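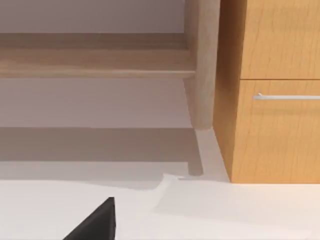
Can a machine do the boring chores yet? Drawers, books, tidying up

Flidenwood Forum > Home and Shop Automation

benchrest_9
15 Jul 2022
I run a small cabinet shop and my wife keeps asking when one of these arms is going to put the house in order. I've been reading what people post from their simulators and I can't work out how far along it is. Pulling a drawer open by a bar handle seems like the easiest job in the world. Is anyone doing it reliably, on furniture they didn't pick out themselves?

Vonlow
Reliably in sim, sometimes on hardware. A bar handle is the friendly case because the fingers can go behind it or close on it from the front. Round knobs are worse, and drawers with no handle are worse again. My trouble is everything next to the drawer. If there's a table leg almost touching the side of the cabinet, the planner gets timid and picks silly approach angles.

sawdust_and_solder
Disagree about the friendly case. A handle on a rendered cabinet slides out the same way every time. The one in my kitchen sticks in February and flies open in summer. I spent $900 on a used arm and it could do my top drawer after two weekends of fiddling. Then I moved the cabinet over a bit and it was back to scratching the front.

Vonlow
That's a calibration problem, though.

sawdust_and_solder
Sure, and my kitchen is one big calibration problem. So is everybody's.

Vy Hứa
I work on the tabletop side of this, so mostly picking and placing. The job people laugh at is the closed book. A book lying flat on a table gives two fingers very little to hold. You can't get under it, and if you close on it from above you need the gripper to open wider than the short side of the cover.

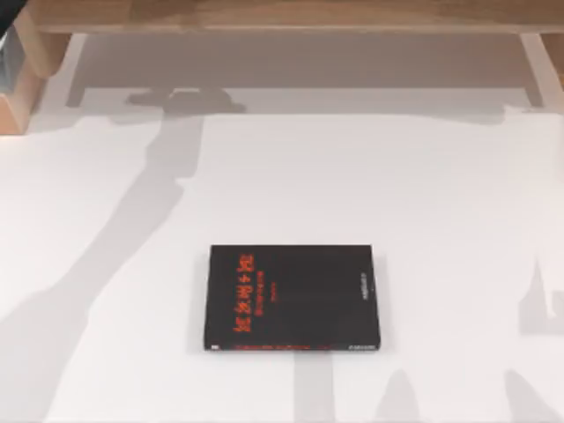
With two arms you have more choices. One can push the book toward the edge until part of it hangs over, and the other takes it by the overhang. Or one holds it still while the other works a fingertip under the cover side. In our runs the push went fine 70 percent of the time and the rest was the book turning on us. A matte black cover on a white table is easy to find, at least. Shadows from the arms gave our vision code more grief than the book did, and we ended up training with the lights moved all over the place.

benchrest_9
So 70 percent for the push alone? My nephew does better than that and he's two.

Vy Hứa
Yes, for the push. I'd rather give you that number than a demo reel. The Đàm gripper pads helped a little, but I wouldn't buy them for this alone.

Uner
I think you're all grading on the wrong scale. If a machine clears most of a table overnight and leaves the hard stuff in a pile, I'm happy. It doesn't have to be quick either.

sawdust_and_solder
And who picks up what it knocked on the floor?

Uner
Me, in the morning. Same as now.

benchrest_9
For the shop I can't use that. If it dings one finished drawer front I've lost the day. Sanding flat panels I could see, with a fence and a stop button – that's a fixed job in a fixed place. Putting away loose tools, no.

Vonlow
Fixed job in a fixed place has been fine for decades. I'd start there. Post your panel sizes and I can tell you what reach you'd need.

benchrest_9
Will measure tonight. Most are door size, a few are bigger.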